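Wragg Library Reopens Its Reading Room After a Long Winter Under Tarps

WRAGG — There was a line down the front steps well before 9 a.m., and by the time Ashley Entwistle turned the key in the big green door it had reached past the bakery and most of the way to the bus stop. People had brought folding chairs. One family had brought breakfast. After 15 months of borrowing their books from a pair of trailers behind the fire station, the readers of Wragg wanted their library back, and they were not going to be late for it.

The reading room closed the spring before last, when a storm peeled back a good stretch of the roof and let the rain in over the local history shelves. The town hoped at first for a quick patch. Then the builders got up into the rafters and found that the storm had only finished a job that rot had started years ago, and the patch turned into a new roof, new wiring and a new floor at the east end.

"I remember standing in there with a bucket in each hand, and I thought, well, we'll be open again by the Fourth of July," said Entwistle, the head librarian, laughing. "I just didn't say which one."

The old oak tables are back where they always were, sanded and oiled but with the carved initials left alone, which was the subject of a surprisingly lively town meeting last fall. The tall windows have been taken out, mended and put back, and they open now, something they had not done in the memory of anyone on the staff. There is a proper children's corner with a low bench running under the window, and a ramp at the side entrance that is wide enough for a double stroller.

The local history collection came through better than anybody dared to hope. In all, 2637 items were boxed up and sent to Palano, where Noémi Vida runs a paper repair workshop out of what used to be a shoe store. She and her two assistants spent the winter drying, flattening and cleaning school yearbooks, church newsletters, hand-drawn farm maps and a great many photographs of parades. Only four items could not be saved, and Vida was able to make readable copies of three of them before the originals gave out.

"You get very fond of a town, doing this," said Vida, who drove over for the opening and was quickly surrounded by people wanting to tell her who was who in the parade pictures. "I know all about the flood, and the pie contest, and the argument over the bandstand. I feel I ought to get a vote."

Trevor Ackroyd, who has been reading the newspaper at the table nearest the radiator every morning since he retired from the feed store, was among the first through the door. He found the radiator had been moved to the opposite wall. After a little thought he moved himself to the opposite wall too, and reported that the light was better there anyway.

Upstairs, the old map room has become a study room with four desks that can be booked by the hour. Down the hall, the magazine shelves are full again, and the weekly science talk for grown-ups will pick up where it left off, with tea and Graham Ashworth's lemon bars.

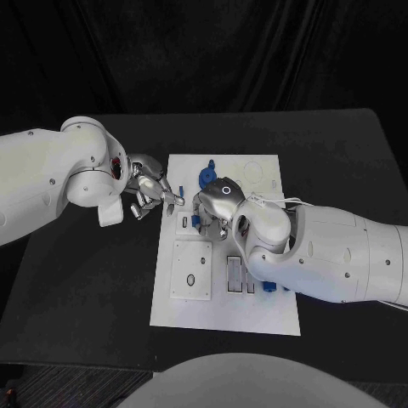 The talks start again in July and run at 7 p.m., and Ashworth says he would love to hear from anybody with a subject they could happily go on about for an hour. Past evenings have covered owls, bread, bridges and the history of the zipper, so no one should feel shy about offering.

Story time is back as well, in the children's corner at 10 a.m., led by Hamisi Khaemba. He kept it going all through the closure in the smaller of the two trailers, with the rain drumming on the roof and the little ones packed in elbow to elbow. He says he will miss it a bit — the rain was very good for ghost stories — but he is looking forward to having room for the puppets.

There is still some work left to do. The front steps need new handrails, and the clock over the main desk is away being repaired in Cilari. Until it comes home, readers are asked to listen for the bell that Entwistle rings 15 minutes before closing.

Books borrowed from the trailers can be returned at the main desk or through the slot beside the green door. Anyone who has lost track of what they borrowed during the closure is welcome to stop in and ask, and there will be no late fees through the end of July.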